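公司开放日现场演示机器人，观众老围着不走也不问，怎么办？

提问者：Otis　　五月　　浏览 900

先说背景。我们是个做抓取的小团队，下个月楼里搞开放日，行政给我们分了一个位置，夹在咖啡机和安全出口之间，据说是全场人流最旺的地方（人流主要奔着咖啡机去）。领导的指示是“要有互动，要有科技感，不要太复杂”，三条里我目前能保证的是最后一条。

去年我们演示过一次，机械臂把积木从左边搬到右边，再从右边搬回左边。有位大爷看了二十分钟，最后问我，它图什么。我没答上来，到今天也没答上来。

今年想换成日常用品，再让观众自己拿手持夹爪试一试。具体想问：

一、演示放什么物件合适？
二、手持夹爪让外人碰，有什么要提前防着的？
三、一轮讲多久？

预算 600 元，包括桌布。请不要推荐买人形机器人，上次有人这么回我，我把链接转给了领导，领导当真了三天。

Zinel 的回答　　赞同 102

我办过四次这种活动，也去别人家看过不少，按你的顺序说。

物件方面，别用积木。积木太乖，夹上就走，观众看两遍就去排咖啡了。要选大家家里都有、又确实有点难夹的东西。我的首选是塑料收纳箱，超市里那种就行，便宜，摔不坏，摔了动静还大，隔壁展位都会过来看热闹。
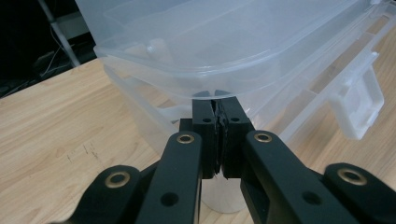
选箱子的时候多花五分钟，比你写三页讲稿管用。先看壁厚：太软的箱子一夹就瘪，太硬的夹上去打滑，两种都会让你在领导面前显得很忙。再看边沿和侧壁，最好带筋，观众能一眼看出受力在哪儿。我偏爱透明或半透明的，指垫捏住的就是箱壁那薄薄一条，隔着塑料能看见桌面的木纹，站在对面的人也知道你夹的是哪儿，省得我一遍遍喊“请看这里”。带卡扣的箱子更好，右边伸出来那块白色的扣件比箱身显眼，小朋友全都想去夹它，你就顺势问一句：为什么夹扣件比夹箱壁难？这个问题够聊半轮。

箱子里先别放东西。我第一次往里装了螺丝，觉得有配重显得专业，后来跪在地上捡到散场，姿势也很专业。

手持夹爪给外人碰，防三件事。头一件是手指。连杆一张一合，转轴附近最容易夹到肉，开始前让每个人把手放在握把上，另一只手背到身后。听着像幼儿园，成年人比幼儿园更需要。第二件是指垫，试多了会磨，多备一副，中午换。第三件是绳子，把夹爪拴在桌腿上，绳长一米左右。我不怀疑任何人的品德，我只是丢过一个。

还有桌布，别铺。箱子放在桌布上，一拉连布带箱一起走，观众以为那是设计好的魔术，鼓掌，你还得鞠躬。钱省下来多买两个箱子。

时间的话，一轮六分钟：一分钟讲，一分钟你示范，剩下都给他们试。超过这个数，后排会开始研究安全出口的指示牌。

至于大爷那个问题，我建议老实说：它不图什么，是我们图。图它以后别人在仓库里弯腰弯少一点。说完赶紧递夹爪，别给追问的机会。

Cruzado 的回答　　赞同 17

楼上说得差不多了，补充一点：灯。演示透明塑料，头顶灯一开，箱壁上全是反光，人看着没事，要是你们还打算接个屏幕放夹爪相机的实时画面，观众看到的就是一片白条。提前一天同一时段去现场试，咖啡机那个角落估计有射灯。

没了。预算我觉得够。

Asau 的回答　　赞同 3

建议买人形机器人，能握手，气氛好。

Otis（提问者）的补充

谢谢各位，最后一位除外。

昨天照 Zinel 的办法在内部试了一场，拿同事当观众。箱子这个主意很好，财务的同事第一次主动来我们工位，试到第五次夹起来了，表情像报销通过。射灯确实有，让物业关了一盏，物业问我要申请单，我现在正在填申请单。

绳子也拴了，拴得有点短，个子高的得蹲着试，准备再放长一截。

另外统计了一下，去年开放日全楼登记 562 人，其中在我们展位停下的，行政说“不好统计”。今年我打算自己在门口放个计数器，如果数字难看，就说计数器也是展品。

还剩一个问题没解决：有没有人知道怎么让咖啡机那边排队的方向反过来？现在的队尾正好堵住我的桌子，排队的人一律背对着我。

Zinel 回复 Otis：把你的箱子摆到队伍拐弯的地方，人总要转身的。不行就跟行政说咖啡机也归你们讲解，一轮六分钟，打一杯讲一轮。

Otis 回复 Zinel：行政同意了。我现在要学打奶泡。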